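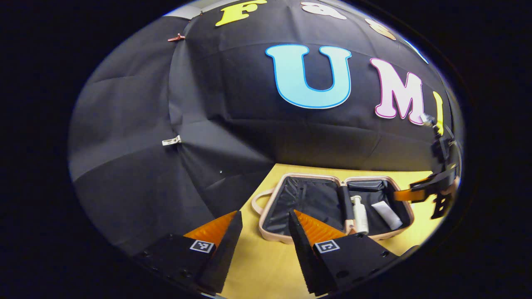
Every letter you have ever read used to be somebody's idea. Someone, a very long time ago, had to decide what shape a sound should be, and then talk everyone else into using the same shape. I think about this a lot, probably too much, and my family has stopped letting me talk about it at dinner. So I'm going to tell you instead! Look at the letters pinned to the black cloth at the top of the page. There's a big light-blue U, a pink M and a yellow I, and that fancy white squiggle higher up is called an ampersand. Each of them has a story that is much older than you, me, or your grandparents' grandparents.

## Let's start with M, my favourite

Say "mmmm". Now look at a capital M. Does it remind you of anything? Try waves on a lake.

Thousands of years ago, people living around Egypt and the lands nearby drew a wavy line when they wanted to write their word for water. In one of the languages spoken there, the word for water started with an "m" sound. Somebody had the clever idea of using the wavy line for just that first sound and forgetting about the rest of the word. Over time the waves got fewer and pointier, because people were scratching them into stone and clay and pointy is quicker. What's left is M, two little peaks of water.

I live near a lake called Skasivura, and on a windy day the whole thing looks like a page of M's. (My handwriting is worse than the lake's.)

## I used to have an elbow

The letter I looks as if it was the easiest one to invent. It's a stick! But it started out as a drawing of an arm and a hand, bent at the elbow. The people who used it made it simpler and simpler, and later the Greeks straightened it out until there was nothing left but one line.

And the dot on the small i? That came much later. In the Middle Ages, books were copied by hand, and when you write an i beside an m or an n or a u in that old pointy style, it all turns into a fence. You honestly can't tell where one letter stops and the next begins. So the copiers started adding a little mark above the i to help readers find it. The dot has a name, too. It's called a tittle, and you're allowed to giggle.

## U and V were the same letter

If you've ever seen an old stone building with letters carved over the door, you might have noticed a V where you expected a U. There's a library like that in Plirnach, where I grew up, and the sign says PVBLIC. When I was 5 I thought the carver had made a spelling mistake, and I was very worried that he'd got in trouble.

He was copying the Romans, who used one letter for both sounds and carved it with a sharp bottom. Curves are hard work in stone. People writing with pens liked the round shape, so both shapes hung around for hundreds of years, and it took ages for everyone to agree that the round one would be U and the sharp one would be V. And do you know what we call two of them stuck together? Double-u. Look at a W and tell me that isn't a double-v! In French, that's just what they call it.

## The squiggle that used to be a word

Now for the ampersand, &. It means "and", but it began as the Latin word for "and", which is *et*. Roman writers in a hurry joined the e to the t, and the joined-up version got curlier and curlier. In some kinds of printing you can still find the e and the t hiding in there.

Long ago, children reciting the alphabet at school would say & at the very end, after Z. They said "and *per se* and", which means "and, by itself, and". Say that quickly a few times. Andpersayand. Ampersand!

## Make your own letter

You'll need paper, a pencil and a sound you like.

1. Pick a word that starts with your sound. I picked "biscuit".
2. Draw the thing as simply as you can.
3. Draw it again in 5 lines or fewer.
4. Now draw it in 2.

My biscuit ended up as a circle with a bite out of it, and then it was basically a C, which was annoying, as we already have one of those. Try another word if that happens to you. When you've got a letter you're happy with, use it in a note to a friend and see whether they can work out what it says.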